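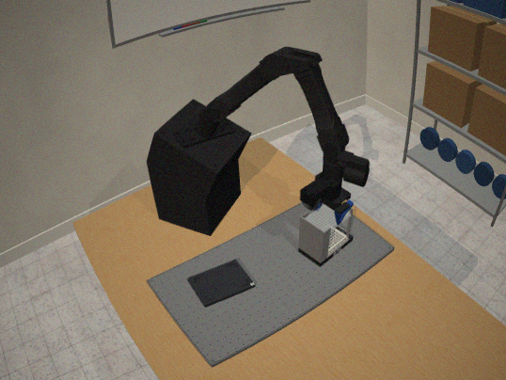

Robotic arm over a wood-grain work surface (computer rendering)

Siravau Public Library
Community Read Planning Group
Minutes of the October meeting

Present: adult services, youth services, branch services, circulation, the middle school library, the high school English department, Friends of the Library, Garnetti Books.
Absent: Gashaw branch (report sent in writing).

The meeting was called to order at 4:05 p.m. in the upstairs meeting room.

1. Minutes of the last meeting
Approved with one correction. Under item 4, the discussion guide is to be eight pages, not six.

2. Book order
Garnetti Books confirmed that the second shipment of paperbacks has arrived. The first shipment was short one carton and the missing carton came with the second. All copies are now at the main library. Circulation asked that no more copies go out to the branches until the spine labels are on. Labels are printed and the work should be finished this week.

The large print edition is back-ordered. Garnetti will call the distributor again. If there is no ship date by the end of the month, adult services will ask the two neighboring library systems for a long-term loan.

The group had 174 holds on the title across all formats as of this morning. The audiobook has the longest wait. Adult services will move money from the display line to buy more audio licenses. No objection.

3. Budget
The program account stands at $2,112 after the deposit for the auditorium. Still to be paid: bookmarks, the discussion guide, refreshments for the closing night, and the author's train fare. Youth services asked whether the school district would share the cost of printing the guide. The English department will ask but does not expect an answer before the next board packet goes out.

Friends of the Library will cover the refreshments as they did last year. They would like their name on the poster this time, at the bottom, in type large enough to read.

4. Schools
The high school has four English sections reading the book, with a fifth likely. The middle school will read selected chapters only. Two parents have asked for an alternate title, and the middle school library has set one aside. The group agreed that students reading the alternate may come to any of the events.

Classroom sets go out by school courier. The last set came back with 63 books, and the packing slip said 65. The middle school library is checking lockers.

The English department asked for the discussion guide by the first week of November so teachers can plan around the break. Youth services said a draft is done except for the chapter 9 to 12 questions, and will send it to everyone for comments. Please keep comments short and put them in the shared file, where the last round of e-mails got hard to follow.

5. Discussion groups
Evening groups at the main library are set for 7:00 p.m. The afternoon group moves to 1:30 p.m. to avoid the tax help sessions, which need the same room. Each group is limited to 30 people. Sign-up is at the desk or by phone. Online sign-up is not ready; the form drops the phone number when it is submitted, and the web office is looking at it.

The Gashaw branch reports that its group is half full. The branch asks for a second projector screen, or a loan of the one from the main library. Branch services will bring the spare.

Fullix Coffee offered to host a group in its back room on one evening. There was some discussion of noise and parking. Motion to accept for one session and review afterward. Seconded. Carried, with circulation abstaining.

6. Closing night
The auditorium is reserved from 5:30 p.m. Doors open at 6:30, program at 7:00. The author will speak, take questions, and sign. Garnetti will sell books in the lobby and will give a share of sales to the Friends.

Seating is open, with the first two rows held for students until 6:50. Youth services wants students to submit questions ahead of time on cards. Adult services would prefer open microphones. Agreed to start with the cards and then open the floor.

The sign language interpreter is confirmed. The contract needs a signature from the director's office.

7. Publicity
Posters go to the printer once the Friends have approved the wording. The newspaper has the press release and wants a better cover scan than the one we sent. Branch services pointed out that the bookmark proof still has the old start time for the afternoon group. It will be corrected before printing.

8. Title for next year
Put off to the next meeting. Suggestions may be left in the box at the adult services desk. Titles must be in paperback and available in audio.

9. Other business
The key to the display case in the lobby is missing again. Anyone who has it should return it to circulation.

Next meeting: November, 4:00 p.m., same room. Youth services will take the minutes.

Adjourned at 5:20 p.m.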